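The grain ships, a card table and me

I have lost most of September to a board game about shipping grain, and I regret none of it! It's called Doucette, it's published by a tiny outfit called Mornitz, and it has done more to make me read the world news properly than anything since school. I wanted to get some of this down while I'm still in the grip of it.

The setting is a made-up sea with two countries at war on it. Between them they grow a huge share of the wheat that everyone else eats. One of them, Jument, has full silos and blocked harbours. The other, Eva, has the navy and a very long list of things it wants in return for letting anything out. The remaining players are the buyers, the insurers and the go-between, who owns the strait and gets to host the talks (I love being the go-between, you get to be so gracious about everything).

What hooked me is that hardly any of the game is about ships. You'd think it would be. There are lovely little ship pieces and I spent the first evening pushing them about happily, and then I lost badly to the person playing the insurers, who had barely touched a ship all night. A port can be open on paper, signed and stamped and with flags out, and still no captain will go near it if the cover costs more than the cargo. So you can win your grand agreement in round two and sit there until round five with nothing moving. Then one vessel goes through safely, the price drops a notch, and suddenly everyone wants to sail. It's wonderful when it tips.

I went off and read up on real grain corridors after that, and I kept going until gone midnight. Inspections, mines, who gets to look inside the hold and where, whether the ship is checked going in as well as coming out. I had always pictured a treaty as the end of something, with the handshake and the pens. Most of the work seems to start the next morning, with people in hi-vis jackets arguing about a queue.

The other thing the game gets right, I think, is how uncomfortable the deal is. If you play Eva you can squeeze all sorts out of the others for agreeing to stop doing something you shouldn't have been doing in the first place. The buyers will usually pay up too, as their hunger track goes up every single round and they haven't time to stand on principle. We had a proper row about this over the cheese. One of us said the buyers should hold out together and call the bluff, and another said that's easy to say when it isn't your bread. I've been on both sides of that argument now and I still don't know where I land. I signed, for what it's worth. I signed every time.

It's a long game, mind. The box claims three hours and we have never come in under four, and the rule book runs to 27 pages with a section on demurrage that I've read six times. (Demurrage is what you pay when a ship hangs about in port longer than agreed. I now say this word at work.) You also need at least five players, and it sags if one of them is shy. The go-between has to talk. If they don't, you get a lot of people looking at their cards.

There's a computer version on the way as well, and I'm daft enough to find that exciting.

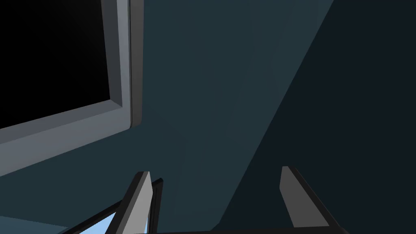

A dim, boxy interior, looking up.

I do hope they keep the talking in when it goes on screen. My worry is that it turns into a game of clicking on offers, and so much of the fun is in the pauses. Last time we played, Jument's player simply stopped answering Eva for a whole round and made tea. Eva came down by 200 crowns a load before the kettle had boiled! You can't put that in a menu.

Only 3000 copies were printed and I gather a second run depends on how the first one sells, so borrow one if you can find a friend with a big enough table. Ours lives under the spare bed with the hunger markers in an old mustard jar.

We're playing again next week, at 20 past seven if people can manage it, and I've been promised the insurers at last. I have plans. I've been working out premiums on the back of the gas bill and I'm going to be an absolute menace.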